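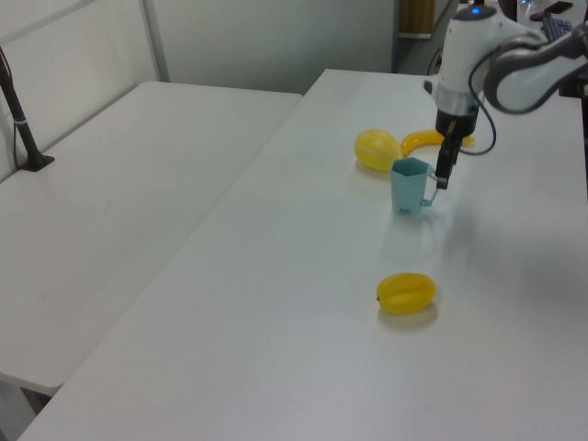 Week 6: pale things on a white table

Foundation Drawing, handout for Studio 2, Makhubela Building. Bring this back next week, there are no spare copies.

Last week = line only. This week value and cast shadow. Color in the second half if we get there (last year we didn't).

Objects
Light teal cup with a loop handle, plastic. Yellow ribbed gourd-like fruit. Toy banana. Star fruit. All on white.

Main problem today: the cup is nearly as light as the table. Yellow is also light. Everyone's first instinct is to make the yellow dark because it's strong. Strong and dark are different things, see week 4 notes. Squint. If the banana goes away when you squint it should nearly go away on the paper too.

Before you start
- Bimon gray paper, one sheet, smooth side up
- Zakix pencils, HB and 2B, nothing softer till after the break
- white chalk, small piece
- put the eraser in your bag

Order of work
1. Edges of the table first. Long slanted line, get the angle with your pencil held out at arm's length. If this is wrong all the rest slides off it. There are two white tables with a narrow gap between, the gap is a very usefull dark, use it.
2. Place the cup. Height against width, check twice.
3. Star fruit in front, lower down the page than feels right. People always push it up toward the cup.
4. Gourd and banana behind. The gourd overlaps nothing important so do it fast. Banana is a curve with two tips, mark the tips, then join them.
5. Shadows, as shapes, before any shading on the objects.
6. Now shade.

The cup
Facets on this one, looks close to a hexagon from the side. Each facet gets ONE value. Flat. No blending across the corner. The change of value is the corner, you don't need a line there as well.
Handle is thin. Draw the hole inside the handle and the handle draws itself.
Small printed mark near the bottom of the front, leave it out.

The ribbed things
Ridges on the gourd run lengthwise. They bunch up toward the sides and spread out in the middle. Same spacing all the way across = flat cutout. Star fruit same idea but deeper, with real lobes, so one side of a ridge catches light and the other doesnt. Small brown tip at the left end is the only properly dark spot on the fruit, save it for last.

Cast shadows
Cup shadow is faint. Star fruit shadow soft and grayish. Nothing here has a hard black edge, so if you have hard black edges you made them up.
Rule of thumb for this room: on a scale of 1 to 10, white table at 1, lightest cup facet at 2, shadow under the star fruit no darker than 6. Only go to 8 in the gap between the tables. These are studio numbers for gray paper, charcoal will be different.

Contact and near-contact
Where an object meets the table the shadow is tightest and darkest, then it loosens as it goes out. Lift the object a little and that dark line goes. The shadow detaches, gets softer, and the eye reads a space. Tiny change, huge effect. Most "floating cup" drawings come from a missing contact line, so look at the bottom edge before you touch anything else.

Also overlap. When part of a cup is covered, draw the whole rim lightly straight through whatever is in front of it, then erase back (ok, eraser allowed for this one thing). The visible right side and the hidden left side have to belong to the same ellipse. And watch the taper, the walls come in slightly toward the flat bottom. Slightly! Skadport sheet from week 3 has the ellipse practice if you need it again.

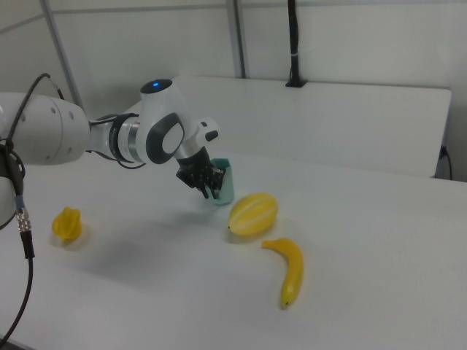
How dark should the shadow under a pale cup be when the cup is barely off the table?

Lighter than you think, one or two steps below the table value, with a soft edge all the way around. Keep the darkest accent for places where things really touch.

Common mistakes from last term
- outline round every object, same weight everywhere
- bottom of the cup drawn as a straight line while the rim is a fat ellipse
- yellow shaded with pure black pencil pressed hard, goes green and dirty once color is added
- shadows pointing in diferent directions
- stopping at the handle for 20 minutes

Homework
One light-colored cup, one fruit with ridges or segments, white paper underneath, one lamp. Two drawings: cup standing, cup held slightly off the surface by someone else in the house. Same size both. Value scale down the left margin, numbered. Leave it unfixed, we'll spray in class.

Next week: glass. Bring rags.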